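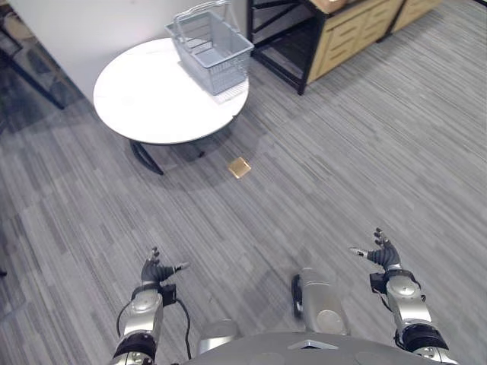 Shopping basket on a round white table.

Preparing a Fighter Profile for the Trarnlow Register

This guide is for club secretaries, coaches and athletes who wish to submit or update a profile in the Trarnlow Register of Combat Sports. It covers the short biography, the bout record, other public work such as acting or modelling, and the photograph. The Register holds 2,964 profiles at present, and every one is read by commentators, ring announcers and local media. Please work through the steps in order.

Before you start

You will need the athlete's ring name and legal name, the name of the home club, a list of all sanctioned bouts, and signed consent from the athlete. A parent or guardian must also sign for athletes under 18. If the athlete has held a profile under a different name, have the old name ready so that the two entries can be joined.

Profiles prepared by a manager or agent are accepted on the same terms as all others. The athlete must still sign.

Step 1: Enter the name and club

Enter the name as it should be read aloud. Nicknames go in their own field and should not be placed in quotation marks, as the page adds these when it is published. If a name is often said wrongly, use the pronunciation field and write it the way it sounds, with the stressed part in capitals.

List one home club only. Athletes who divide their training between clubs should name the one that signs their medical forms. Members of Guzmán Boxing and Grappling should enter the full club name, including the accent.

Step 2: Set out the bout record

Records are written as wins, then losses, then draws. Leave out the draws if there are none. No-contests are shown in brackets after the record and are not added to the total.

Amateur and professional bouts must be kept apart. An athlete who has moved from one to the other will have two lines, and the professional line appears first. Kickboxing, boxing and mixed martial arts are also recorded on their own lines, even where the bouts were held on the same card.

For each bout, give the opponent, the event, the venue, the result, the method and the round. Use the wording on the official result sheet. Where the sheet says "stoppage" and gives no more detail, enter "stoppage". Do not guess at the method from video.

Bouts in the Noreck Series held before the change to electronic scoring may not have a result sheet. In these cases the Register will accept signed statements from 2 officials who worked at the event. A printed program shows that a bout was planned and cannot be used to show that it took place.

Exhibition bouts may be mentioned in the biography. They do not form part of the record.

Step 3: Write the short biography

The short biography is limited to 50 words. It is the part most often read out at events, so it should be plain and easy to say. Write in the third person and the present tense. Begin with where the athlete is from, followed by the club and the weight class.

Words such as "legendary", "unbeatable" and "world-famous" will be removed. Titles may be included if the body that awarded the title is named. A former champion should be described as a former champion.

An acceptable entry might read: "A southpaw from the Tutside district, she trains with Guzmán Boxing and Grappling and competes at flyweight. She began in judo at school and is a former Noreck Series titleholder."
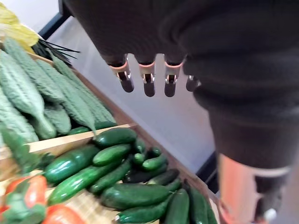 Vegetable display, with a grey knit glove at upper right.

Step 4: Add the long biography, if wanted

The long biography is optional. It may cover early life, training, career highlights and injuries the athlete is happy to discuss. Four or five paragraphs will suit most people.

Family members should be named only if they have agreed. Relationships, income and net worth are not published, whether or not they have been reported elsewhere. Health matters beyond sporting injuries are also left out.

Quotations must come from the athlete directly or from a published interview. For an interview, state the name of the publication in the source field.

Step 5: List other public work

Many athletes also work in film, television, fitness or modelling. List each credit with the title, the role and the year of release. Stunt work counts as a credit and should be marked "stunts". Work that has been announced but not yet released should be held back until it is out.

Paid endorsements are not credits. They may be entered under "Sponsors", where a limit of 4 names applies.

Step 6: Supply a photograph

The photograph should show the athlete alone, from the chest up, against a plain background. Fight attire or club clothing is suitable. Weigh-in photographs are accepted if no other person can be seen. Supply the photographer's name and confirm in writing that the Register may use the picture.

Step 7: Check and submit

Read the biography aloud once before sending it. Have the athlete check every bout in the record, including losses. Profiles sent in with known losses missing will be returned to the club in full.

Submit the form through the club portal. Paper forms may be left at the Tutside office counter during opening hours.

After you submit

Rehema Wanyama, Profiles Coordinator, reviews new entries and will write to the club if anything is unclear. Replies are normally sent within 4 weeks, though the period before the November awards is busier. Small corrections, such as spelling errors, can be requested by email and do not require a new form. Changes to a bout record always do.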